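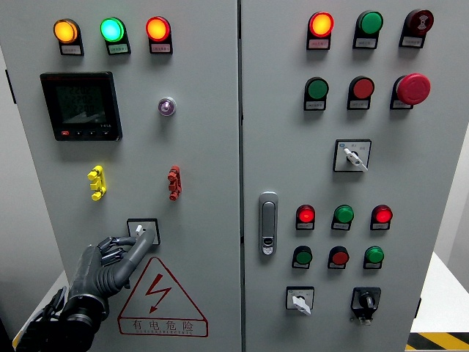

Issue 16, page 4

Shop Notes: Labels, Lamps and the Breaker Panel

Most garages and basements have at least one box on the wall with a door nobody in the house can explain. The previous owner knew what the third switch did. You don't, and the pencil marks on the inside of the door have faded. An afternoon spent sorting this out in March, before the mowers and pumps come back into use, will save trips up and down the stairs later.

Mapping the circuits

Get a plug-in lamp, a pad of paper and a second person with a phone. Start on the top floor. Plug the lamp in, have your helper switch off one breaker at a time, and write down which one turns it off. Try both halves of every duplex outlet. In older kitchens the top and bottom are often on separate circuits.

Turn off computers before you begin, and tell anyone who is working from home. Leave the freezer circuit for last. Don't forget the outdoor outlets, the doorbell transformer, the smoke alarms and the light in the attic.

Do not take the inner cover off the panel. Everything described on this page is done with the cover on. If a breaker feels warm, smells, or won't reset, call an electrician.

Labels that last

Masking tape dries up and falls off within a couple of years. Ballpoint ink fades. A label maker with laminated tape does the best job, and black on white is easiest to read by flashlight. Wipe the surface with rubbing alcohol and let it dry before you stick anything to it.

Name the room and the thing, in that order: "Kitchen, dishwasher." Avoid "Tom's room" or "new outlets." Tom moves out and the outlets get old.

If the label plate is small, put a number on it and keep the full list on a card inside the door. Tiny lettering that fits the plate but can't be read from a standing position is no use to anyone. We like a card in a plastic sleeve, with the date of the last change written in the corner. Keep a copy in the kitchen drawer.

Indicator lamps

Reader Marek Krajčí wrote in about the control box for his well pump, which has colored lamps on the door. He wanted to know whether green always means running. It doesn't. On some equipment green means running, on some it means safe or ready, and older boxes follow whatever the installer liked. Read the manual for your own unit and write the meaning under each lamp in plain words.

Dusty lenses make a lamp look dead when it isn't. With the equipment off, wipe them with a soft cloth that is barely damp. Never spray cleaner on the door. It runs down behind the housings.

If the box has a test button for the lamps, press it on the same day you check the smoke alarms.

What to keep near the panel

A flashlight on a hook, with fresh batteries. The circuit card. The phone number of your electrician and the power company. Keep the floor in front clear for at least three feet, even when the snow tires need somewhere to go. Paint cans and rags belong on the other side of the room.

Extension cords

Check cords by running them slowly through your hand, unplugged, and feeling for nicks. A cord with a cut in the jacket goes in the trash. Tape is not a repair. Cut the plug off first so that it doesn't get rescued.

Coil long cords over-under, the way stage crews do, and tie them with a strip of hook-and-loop tape. Wrapping a cord around your elbow puts a twist in it that never quite comes out. Write the length on a tag at the plug end.

Small parts

Spare fuses, wire nuts and cover-plate screws disappear in a coffee can. A shallow drawer with dividers works better. Cover-plate screws are nearly all the same thread, so one compartment is enough, with the long ones in a bag of their own.

Save the screws when you replace an outlet cover. The white-headed ones are always short when you want them.

Rust on a metal door

Light rust along the bottom edge of an outdoor box can be taken off with a fine abrasive pad, used dry. Brush the dust away, prime, and paint with a small brush. Don't paint over vents, hinges, labels or the latch. If the rust has gone through the metal, or there is water inside, close the door and call someone.

Sticky hinges on the outer door take one drop of light oil each. Work the door back and forth and wipe off what comes out.

Next issue: sharpening garden shears, and three ways to hang a ladder.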